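Search the manual
Enter keyword or part number Go

Section 3. Leveling and securing the Roltach table base

Read this section before placing the top on the base. The Roltach base ships with the feet fully retracted and the lock nuts loose.

Tools needed: 13 mm open-end wrench, spirit level at least 24 inches long, tape measure, pencil.

3.1 Positioning

1. Set the base on the finished floor. Do not level the table on carpet padding or on temporary boards.
2. Measure from the wall to both rear legs. The two distances must match.
3. Turn each foot counterclockwise until it touches the floor, then one full turn more.

CAUTION: Do not extend any foot past the red ring on the thread. If the floor slopes more than the feet can correct, use the Galbraith shim kit (part 272).

3.2 Fitting the top

1. Lay the top face down on a blanket and check that all threaded inserts are free of packing foam.
2. With two people, turn the top over and lower it onto the base. The cable notch goes to the rear.
3. Start all the bolts by hand before tightening any of them.
4. Tighten in a diagonal pattern. Stop when the washer no longer turns under finger pressure.

NOTE: Tops ordered in the 965 mm depth overhang the rear rail. This is normal and does not affect the load rating. 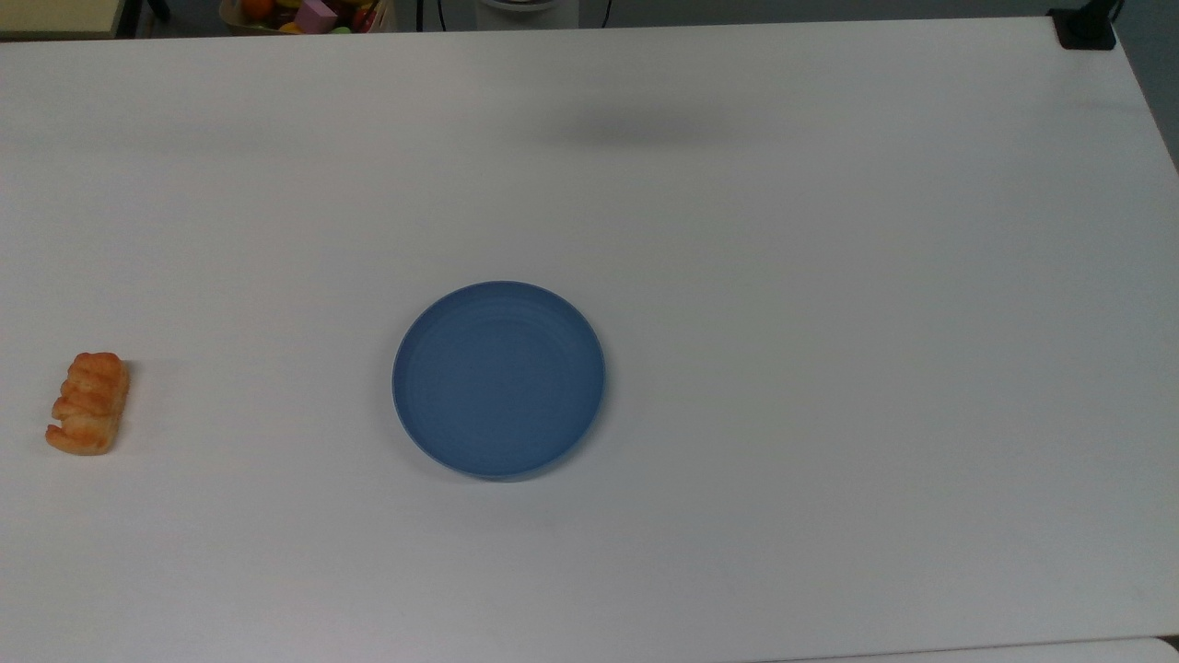 3.3 Final leveling

1. Place the level along the front edge and adjust the two front feet until the bubble is centered.
2. Move the level to the left side, then the right, adjusting only the rear feet.
3. Check both diagonals. A gap under the level at the center means the bolts were tightened unevenly — loosen all of them and repeat 3.2, step 4.
4. Hold each foot still with one hand and run the lock nut up against the leg with the wrench.
5. Press down on each corner in turn. If the table rocks, release the lock nut on the diagonal that moves and repeat from step 1.

CAUTION: The finished table is rated for 100 kg, evenly distributed. Do not sit or stand on it.

3.4 Rechecking

Check the level again after the first month, and whenever the table is moved. Wood floors can shift between May and the heating season. Wall brackets, if fitted, must be released before any foot is adjusted. See Section 4.

Comments (3)

dmh_garage: The red ring on mine was under the lock nut. Back the nut off first or you won't see it.

Struan Crichton: Does 3.2 apply to the older Flarkivport base? The bolts look shorter.

Skellstead Support: No, use the Flarkivport sheet. The inserts are a different depth and the Roltach bolts will bottom out.

© Skellstead Furniture Systems | Contact | Spare parts | Back to top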